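Tultasano Dog People (list)
Date: 6/15/24
Subject: Re: Re: nails!! how short is short enough

Hi all, sorry for the long one, I started typing with my coffee and now the coffee is gone.

On the list, the Palacios beagle household wrote:

> We got our beagle mix last October and her nails have been too long the whole time.
> They click on the kitchen floor and one of the back ones is starting to curl a bit
> to the side. The groomer takes a little off but says she can't go shorter because of
> the quick. All black nails, of course. We bought the Fliletti clippers (the orange
> ones with the guard) and I cut one nail and she yelled and now she leaves the room
> when I open the drawer. Is a grinder any better? And how short are they supposed
> to be? I have read three different things. Also does walking on pavement really do
> it, because we walk plenty and it doesn't seem to do a thing.

Oh boy, the drawer thing. My old girl used to leave the room when I opened the drawer next to the drawer. It does get better!

First the how short question. What I go by is the dog standing square on a hard floor. If the nails aren't touching the floor, you're fine. If you can slide a piece of paper under them, you're great. Click click click on the kitchen tile means they're a bit long, but lots of perfectly happy dogs click, so don't lie awake over it. The one curling sideways is the one I'd work on first, and if it gets anywhere near the pad I'd have the vet do that one.

Your groomer is right about the quick, but it isn't stuck where it is. If you take a tiny bit off often, it pulls back. I do mine every 7 days, Sunday evening, and I only take slivers. With black nails look at the cut end, straight on. Dry and chalky, keep going. When you see a little dark or shiny dot in the middle, stop there. If you go too far, styptic powder, or cornstarch pressed on if you're out of powder, and hold it longer than you think you need to. Then cheese.

Grinder — yes, for a dog who got hurt by clippers I'd try one. I have the Hirketti, the cordless kind. On the dial it goes from 700 up to 2000 and I have never once needed the top end. I stay low, touch the nail for a second or two, lift off, touch again. It heats up if you park it in one spot, and she'll tell you about it. The noise is the hard part. I left mine running on the counter while I made her dinner for a couple of weeks before it came anywhere near a foot. She went from hiding behind the couch to drooling on my shoes. If your beagle is anything like the beagles I've known, food will get you most of the way there.

Watch the hair between the toes too, if she has any. It can wrap around the spinning part and that is a bad day for everybody. I push the fur back with my thumb, and some folks poke the nails through an old nylon stocking.

For the clippers, are they still sharp? I had a Fliletti pair for years and kept blaming the dog, and then I bought a new pair and they went through like butter. Dull ones squeeze before they cut, and the squeeze hurts even when you're nowhere near the quick. Also I took the guard off mine. I couldn't see what I was doing with it on.

Pavement, well. It helps the front ones on some dogs and does nothing for the back ones on others, and it never touches the dewclaws. Please check her dewclaws! Those can grow right around in a circle while you're busy looking at the rest.

And one nail a day is completely allowed. Nail, cheese, go play. You'll be around the whole dog before the month is out and there's no wrestling. There was a good thread on this in the archive, message 808 I think, with a lot of back and forth about scratch boards (sandpaper glued on a board, the dog files her own front nails). Worth a look if she turns out to hate everything else.

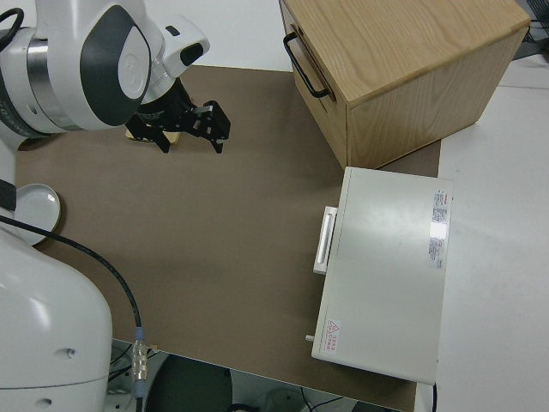

Small dogs are easier up on a table, by the way, and a beagle is just about small enough if your back is like mine. Put something down first, though, grinder dust gets into everything. A big brown-gray sheet over a white tabletop, like the one in the photo, is just the sort of cover I mean — it takes up nearly the whole top and only the edge along the right is left bare. Black nail dust would show up on bare white right away, so I'd have her stand toward the middle. I tape mine at the corners and put a rubber bath mat on top so her feet don't slide, and when we're done I fold the lot up and shake it out in the yard. Keep one hand on her the whole time she's up there. Let us know how the first nail goes, and give her an ear rub from me.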